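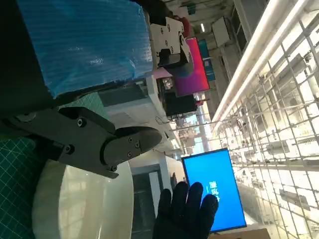

Department of Product and Space Design, Vascombe College - Student Projects

Work surfaces for a shared room: report of group 7
Estíbaliz Campos and Jouko Tikkanen

Our task was to study how the work tables in room 306 are used and to propose small improvements. We chose the tables with a green cutting mat, because most of the activity happens on them. The mat has a fine grid of pale lines, and this helps when a thing must be put back in the same place.

In our first plan we wanted to buy new tables from Kuncombe. After we talked with the users we changed our mind. The tables are good, but the things on them have no fixed places. A large bowl with a glossy surface takes much of the mat, and small objects are then pushed to the side. 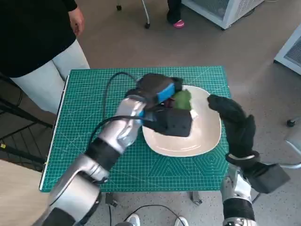
We also looked at the cables. A cable which hangs in a loop near the table can catch a sleeve, so we propose clips under the table edge - they are cheap and can be removed later.

For the bowl we marked a place on the right half of the mat with paper tape. We kept this layout for 10 days in November. Two users said that the tape became loose at the corners, and we replaced it one time.

Jouko made the drawings and Estíbaliz wrote the text. Our teacher, Ms Miettinen, asked us to add the prices of the clips. They are in appendix 2.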